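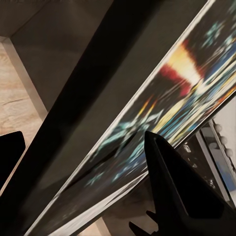

Blue, gold and orange, up close.

OK so a few of you asked what is going on at the Rashti, because you saw the argument in the town group and couldn't follow it. I've been going to that theater since I was nine and I was in the room for the worst of it, so get a snack. Thread.

Background first. The Rashti has 265 seats, one good bathroom and a summer musical every August. This year's is Riltero, a comedy about a harbor town where everybody is suing everybody. Roya Jalali is directing. She did the one with the ladders two summers ago, if you remember that.

There's a tiny part in Act Two called the Visiting Judge. He walks on, bangs a gavel, says two lines, walks off. Every company that does Riltero gives the part to some local person. Weather guy, high school principal, whoever will sell tickets to their cousins.

So this year they gave it to our mayor. Who is running for reelection. You can see where this is headed.

I don't think anybody meant anything by it! The theater asked him back in the winter, before he'd said he was running again. He said yes, they printed the posters, and then suddenly it was campaign season and there he was in a robe getting applause every night.

And he got a LOT of applause. First preview, he walked on and half the balcony stood up. The orchestra had to vamp. My sister leaned over and said "is this part of it" and I had no idea.

Next morning his opponent's people sent the theater a letter. I've read it because it was taped up at the bakery. It's a pretty polite letter. It says a building that gets city money shouldn't be giving one candidate a nightly entrance, and it asks for the same thing for her.

The same thing meaning the part. They wanted her to play the Judge for half the run.

Now a bunch of people started yelling about equal time, and I got curious and went and read up on it. As far as I can tell that rule is for broadcasters. A musical in an old feed store doesn't count. If you're a lawyer and I've got that wrong please tell me nicely.

But the city money part is a fair point, and I say that as somebody who'll probably vote for him. The roof came out of the town budget. I remember because we all argued about that too.
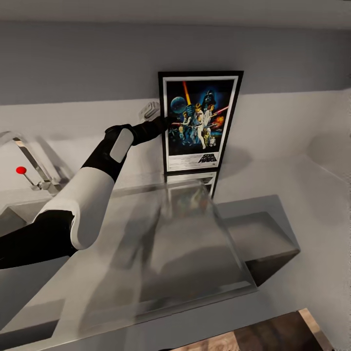
Star Wars poster, black frame, gray wall.

Anyway. The theater called an open meeting, 10 in the morning, in the lobby, folding chairs. I went for the coffee and stayed for three hours.

People had FEELINGS. One man said politics has no place on a stage. The woman next to him pointed out that the show has a whole song about a rigged election. He said that was different because it rhymed. I've been thinking about that ever since.

Somebody else wanted to cut the Judge completely. Roya got very quiet and explained that the Judge ends the trial, and if he doesn't come on, the trial just keeps going and nobody can get married. You could tell she had already tried to rewrite it at home the night before.

The mayor was there, by the way. He sat in the back and didn't speak until somebody asked him straight out. He said he'd step aside if they wanted, but he had learned the lines and his mother had tickets. That got a laugh, and I think it also annoyed the other side, because it was kind of a campaign answer.

His opponent came too and she was good! She said she didn't even like musicals. She said she'd be happy if neither of them did it, and she'd be just as happy buying a ticket like everyone else. Then she asked who pays for the robe. The robe is a rental from Dotitside, the costume place over in Prena. The theater pays. OK then.

Where I come down, and you're allowed to disagree. I think you can have a politician in your show, and you can have a show that makes fun of politicians, and both are fine. What felt off to me was the bow. He got the last solo bow, after the leads, under his own light. That's a lot for two lines.

I said that out loud at the meeting, with my mouth full of muffin, and people turned around. I'm not a stand-up-and-talk person. My face was hot for an hour.

A couple of folks agreed with me about the bow, and then a trombone player said the bow order had bugged the pit from the start. The pit doesn't get a bow at all. So then we had to talk about THAT for a while.

What they settled on, after all of it: the mayor finished out the previews, and for the run the part rotates. Seventeen performances, a different Judge each time, and nobody who's on the ballot for anything. You put your name in a bucket at the box office.

Also the Judge now bows with the ensemble. And the pit stands up and waves. I'll take partial credit for the first one.

I have now seen it twice under the new system. My first Judge was the crossing guard from the elementary school and she was terrifying. She hit the gavel so hard the head came off and rolled under the piano. The second one forgot both lines and just said "married!" and left. Huge hand.

Some people are still mad. There's a guy who says the theater caved, and another guy who says it should lose the roof money, and they're neighbors, so that's a fun street right now. A few season ticket holders asked for refunds and got them.

The mayor's mother did get to see him, in case you were worried. She went to the last preview and told the usher he should stand up straighter.

What I'd like is for the theater to write something down before next year. A short policy, one page. If you're running for office you can come to the show, you can buy an ad in the program at the regular price, you can't be in it. Roya says they're working on wording and it's harder than it sounds – what about school board, what about a person who hasn't filed yet but everybody knows.

Somebody asked in the replies if it's a good show apart from all this. Yes! The second act drags a little before the trial, but the harbor set is gorgeous and the lead has a voice that I can't believe works at our bank. Go on a weeknight, parking is easier.

And yes, my name is in the bucket. I've been practicing the gavel on the kitchen counter with a potato masher. If I get picked I'll post the date, and please don't all come.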